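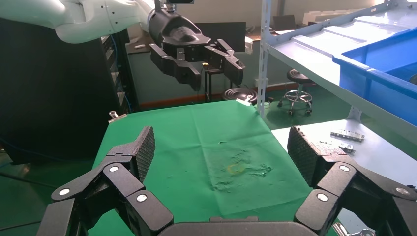

Still going on the Lulter logbooks, then. Third evening on them. Got the second volume out of its box and read as far as the spring they started the rocket-assisted takeoffs, and my eyes have gone. A green cloth over the work table is the best thing you can put under old paper by the way, easy on the eyes and you can spot the flakes coming off the spine. Mine is a bit small but does the job.

For anyone new – the Lulter was a two-seat trainer glider, wooden, built in very small numbers, and for one season a handful of people at Drodwood tried getting it off the ground with solid boosters strapped under the wing roots. No winch, no tug. Short grass strip with a wood at one end and a river at the other, so you can see the temptation.

What I wanted to sort out was the numbering. Every article I've read says there were 122 launches. The log says 122 as well, fine, but it's a running total and it starts again part way through. Volume one ends on a different airframe. So either they carried the count over or somebody started fresh with the new wing, and those are very different stories. Libor Kratochvíl reckons they carried it over. I think they didnt. We've been emailing about it since March and neither has budged.

His argument: the handwriting is the same and there's no line ruled off.

Mine: fuel chits. Each launch used 2 boosters, always a pair, and the stores ledger has 400 drawn over the season. Even allowing for duds and the ones fired on the test stand that's a lot more than you'd need for 122. Libor says the stand ate them. Maybe. There's a stand firing noted most weeks, but one or two, not dozens.

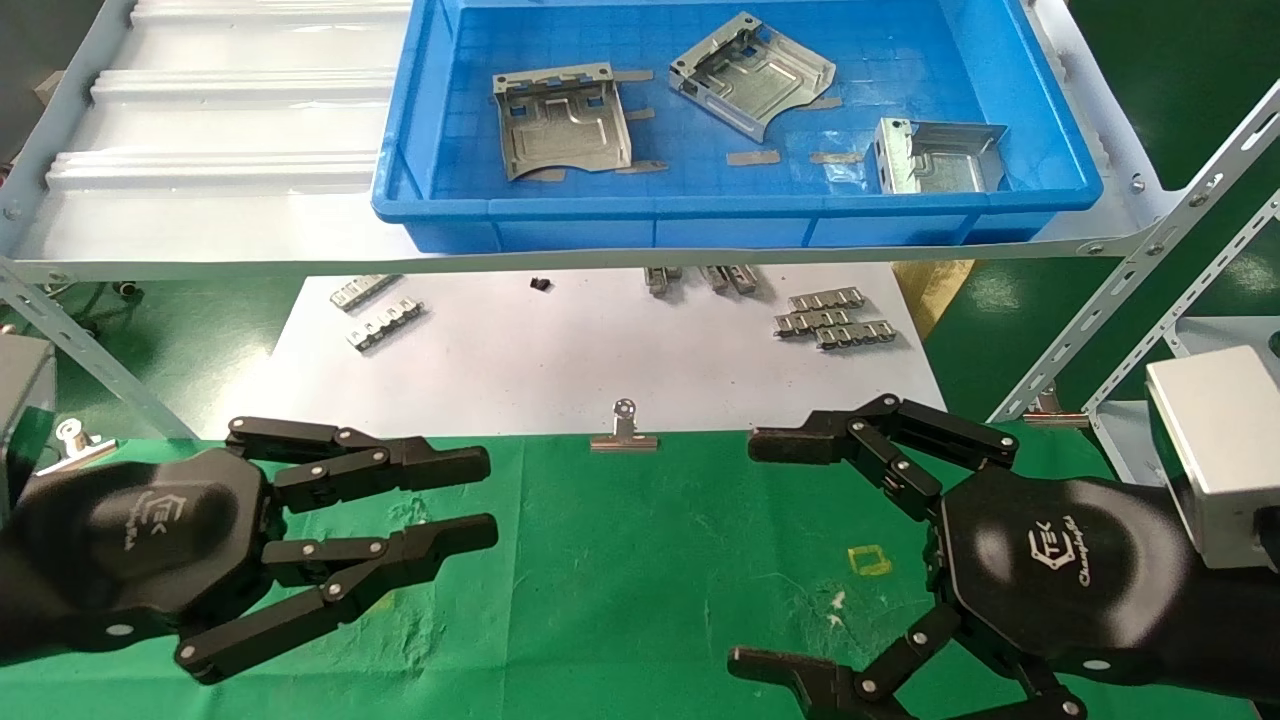 Brackets in the blue tray, flat strips lying loose among them.

Anyway. The booster mounts. Had a long letter back from Zdeňka Pešek, whose uncle did sheet metal for Kollár, the firm that made the fittings. She has his notebook! Actual pencil drawings, with the bend allowances written down the side. The mount in the museum drawing has a straight rear strut, the notebook has it cranked, and the only photo I have of the underside is so blurred it could be a coat hanger. But cranked makes sense, because with a straight strut the exhaust goes very near the flap hinge and there's an entry in the log complaining of scorched fabric. After that entry, no more complaints. New mount? New paint? Pilot stopped grumbling?

She also says he called the boosters "Tornis" and not by the number everybody uses now. Tornis was the maker, I'm fairly sure, but there is an 861 stamped on the one surviving casing and that's how it got into all the books. 861 might be a batch. Might be a drawing number. Nobody I've asked has seen a second casing to compare. If you have one propping a shed door open please write to me.

Other bits from this evening, quick becuase it's late:

- Wind direction is missing for nearly all of volume two. Annoying.
- One launch is marked "left only". Straight into the long grass, wingtip repaired, pilot fine. He flew again the same afternoon, which I wouldn't have.
- The tail skid got changed after that. Ash, it says, from the joiner in the village.
- Page with the tea stain is the release test for dropping the empty casings. Can read half of it. Will try again with a lamp from the side.

Zdeňka is sending scans of the cranked strut pages and I'll put them up if she's happy with that. She wants to check with her cousin first. Libor has been told about the ledger again and says he is "considering his position".

Next I need to go through the stores ledger properly, line by line, and split the stand firings from the rest. Have been putting it off. The ink is that pale violet stuff and whoever kept it wrote sevens like ones.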